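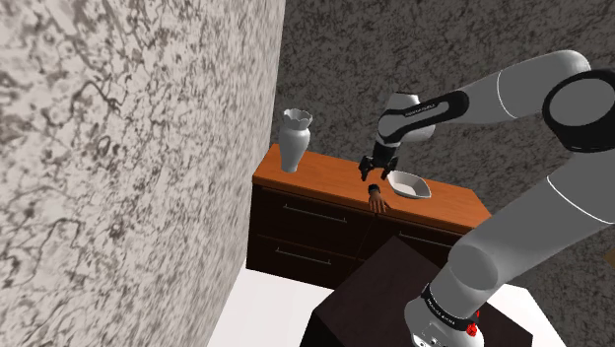
Simulated teleoperation: dresser set released to partners

Drulleck has moved its dresser tasks from internal testing to the shared simulation library. Partners on the Stomow program can load the set from 6 September 2025. It covers picking and placing on the dresser top, with a white dish and a vase as the standard objects, and opening the drawers by their bar handles.

All demonstrations in the set are recorded by remote control. The operator moves a tracked hand controller, and the arm follows in simulation with its gripper pointing down by default. Wrist rotation is enabled for the drawer tasks only. Operators who learned on the older keyboard interface should expect to spend a session or two relearning how far to move the hand for a given motion of the arm.

The release contains 200 demonstrations, divided among 5 tasks. Each one stores joint positions, gripper opening and object poses at every step. Wall and floor textures can be changed at replay without recording again. Episodes in which the vase tips over are kept and marked as failures, and the loader skips them unless told otherwise.

Two known problems remain. The gripper fingers can sink slightly into the front edge of the top when the operator approaches too low, and replay on slower machines may drift by up to 13 steps by the end of a long episode. Ehlers is working on the contact settings. The drift is tied to the logging rate and will be handled in the November update.

Recording of a second batch is under way at Jemeo, with a target of 300 demonstrations. Sites that want to contribute should use the current controller mapping and leave the arm base where it is. Recordings made with a moved base cannot be merged.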